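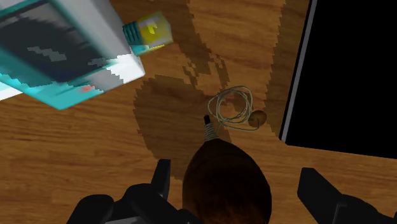

Rasmus Ramanauskas, asked over lunch whether a machine would be clearing his kitchen table any time soon, answered that he would believe it on the day one of them could put away a cable without making a worse tangle. It is a fair test, and we will come back to it more than once in this chapter.

Chapter 8
Clearing the Table

Think for a moment about the last table you tidied. There were probably a few boxes on it, a wire of some kind, and one or two things with no proper name that live on tables anyway. You moved them without much thought, and if somebody had asked you afterward how you did it, you would have had very little to say. That is the trouble we face when we try to hand the job over to a robot — so much of the skill is hidden, even from the people who have it.

Boxes are the friendly part. They have flat sides and they keep their shape, so a gripper with two fingers can usually find a good place to hold. Something round and smooth asks for more care, as the fingers touch it in only a couple of small spots and it may roll or turn as it is lifted. A coiled cable is harder again. Pull on one loop and the others move too, and each tug gives the machine a new shape to work out. Even a plain shadow can cause trouble, when the arm darkens the very things its camera needs to see.

A good deal of practice now takes place in simulation, on tabletops that exist only inside a computer. You can drop the same carton all afternoon there and never dent a corner, and I must say I envy that every time I clean out my garage! Whether the lessons carry over to a real kitchen, or to the packing bench at a shop like Perano, is another matter, and Section 2 looks at it closely.

Before you read on, pick a table at home and clear it slowly, using only the thumb and first finger of one hand. Write down which object gave you the most trouble, and keep your notes for the exercise at the end of Section 7.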